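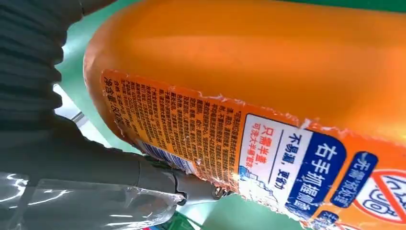

Basinham Shared Laundry, supplies meeting, October
Start 6:40 pm, quorum ok, last minutes approved no changes

1. Detergent
Sample bottles from Plernen looked at. Orange, label says 800g net, half a cap is meant to do most of a tub. Label also claims less leaking. One has a torn label, ragged along the top edge. Members ok with that for house use, not for the sale shelf.
Labels are in Chinese. Agreed we need an English card by the shelf with the dose on it. Half a cap, big letters. Wording to come to next meeting.

2. Packing
Long talk about bags. Proposal: one bottle per yellow bag, fold the top over, lay flat in the crate. Objection that bottles should travel standing up. Not settled. Try both ways on the Grirnholm run and compare.

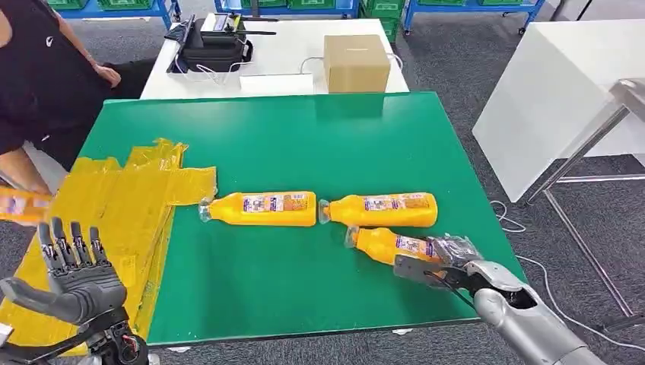

Green cover stays on the packing table, easier to wipe down. Keep bags to the left side so the rest is clear for bottles. Bags sliding off the edge again, somone to find a tray or box for them.

3. Money
Supplies account 1,102 at last meeting, now 1,038. Motion to keep it above 1,000 untill the Maldonado invoice is in. Carried, 2 against.

4. Any other business
Dryer lint screen, again. Sign to go back up.
Key to the supply closet goes on the hook after use, not in a pocket.
Request for unscented, carried over.

Actions: dose card, bag tray, Grirnholm packing trial, lint sign.

Closed 7:25 pm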